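Ultum Gripper Jaw Set, Rev 2
Replacement part for the Ultum two-arm folding cell

Service notice, May 16, 2024

Rev 1 jaws can fail to release fabric after an open command. The jaw reports open, but one finger stays partly closed and keeps hold of the cloth. If the other arm moves at that point, the garment is pulled tight and the wrist joint trips on overload. Three sites have reported the fault. No injuries were reported.

Cause: wear in the finger pivot bushing, first seen after 60 hours of folding.

Action: stop two-arm routines on any cell with Rev 1 jaws. Cut power before freeing trapped fabric. Do not pull cloth from a powered gripper. Replace both jaws on an arm together, then run the release check in the service menu.

In the box
Jaw pair, black
Pivot bushings (2)
Mounting screws

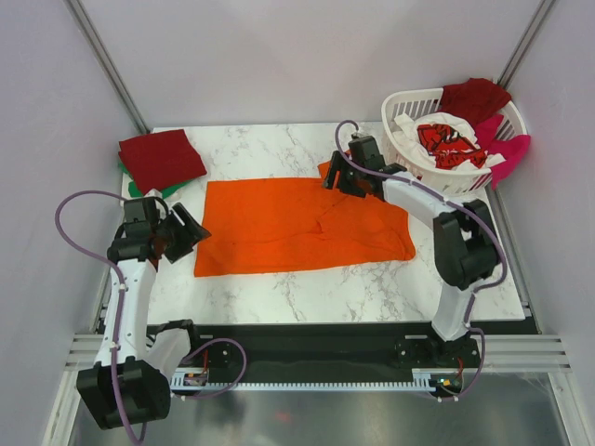
Two-arm cell with orange garment on the worktable.

Fits: left or right arm. Not for use with Plernton wrist adapters.
Warranty: Rev 1 jaws are exchanged at no charge through the end of June.
Technical contact: Troels Bjarnason, Ultum Service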